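Werkstattbuch, Eintrag 13.10.20
Bodenfeuchte-Sonden, Nachkalibrierung vor dem Winter

Heute habe ich mit Gopinath Krishnan die vier Sonden vom Typ Flevia auf dem Tisch gehabt. Die Werte aus dem Feld waren seit Anfang Oktober zu hoch, besonders Sonde 3. Zuerst dachte ich an einen Fehler in der Auswertung mit Histiveo, aber die Rohwerte sind auch zu hoch. Also liegt es an der Sonde oder am Kabel.

Vorgehen wie im Frühling: Erde aus dem Eimer im Ofen getrocknet, gesiebt, in den Becher gefüllt und mit der Hand leicht gedrückt. Danach Wasser in kleinen Portionen zugegeben, jedes Mal gemischt und gewogen. Das Drücken ist der schwache Punkt in dieser Methode. Gopinath drückt stärker als ich, man sieht es sofort in den Zahlen. Wir haben deshalb vereinbart, dass nur eine Person alle Becher füllt.

Sonde 1, 2 und 4 sind in Ordnung. Sonde 3 zeigt in trockener Erde 116 statt 38 (Rohwert). Nach dem Tausch vom Stecker war sie bei 38, nach dem Bewegen des Kabels wieder höher. Ich vermute einen Bruch im Kabel kurz hinter dem Gehäuse — von außen ist nichts zu finden.

Noch eine Bemerkung zum Boden. Die Erde für den Becher kommt vom Rasen, und ich bin nicht sicher, ob die Kurve auch für die verdichteten Stellen gilt. Der Weg ist ganz anders als die Wiese links davon, mit Beton in der Erde und einem Riss quer darüber. 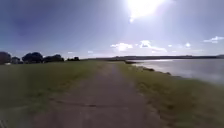
Offene Punkte

Kabel von Sonde 3 ersetzen. Im Schrank liegt noch ein Rest von Shin, die Länge muss ich messen.

Datei vom Logger Zasden sichern. Es sind jetzt über 2.751 Zeilen, und der Speicher wird bald die ältesten überschreiben.

Frage an Gopinath: Haben wir noch den Metallring für ungestörte Proben? Ich würde gern eine Probe aus verdichtetem Boden nehmen und mit dem Becher vergleichen. Wenn der Unterschied klein ist, lassen wir die alte Kurve.

Die Waage braucht eine neue Batterie, sie ist heute zweimal während der Messung ausgegangen. Becher 2 habe ich darum wiederholt, der erste Wert ist im Blatt durchgestrichen.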